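Recording cloth pickups with a hand-held gripper

2,027 views · 40 shares · 2 comments

Cloth is my favorite thing to collect examples on! It never lands the same way twice, so every pickup gives the model something new to learn from. My setup at Plella is simple, and you can copy it in an afternoon.

1. Mix up the pile

Toss in a few fabrics of different colors and let them overlap. Resist the urge to fold anything. Bunched-up cloth makes great practice, and Modupe Idahosa (our best operator by far) reshuffles between every take.

2. Come in with the fingers slightly open

Start recording before you move, then bring the fingertips down to one fold. Pick your target first and stick with it, even if a nicer fold shows up on the way.
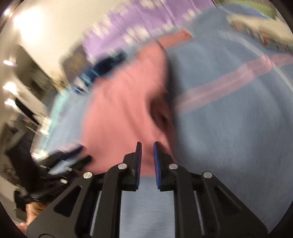 3. Watch your speed

Fast swings smear the cloth while the gripper itself stays sharp, so scrub through the background when you review. A little blur is fine on the way in. I redo the take if it's still smeared at the moment the fingers close.

4. Label it right away

Write down the target color and whether the grip held. Then go again! We're at 3,296 takes and I still love doing them.

Osaze Adeyemi

Share · 2 comments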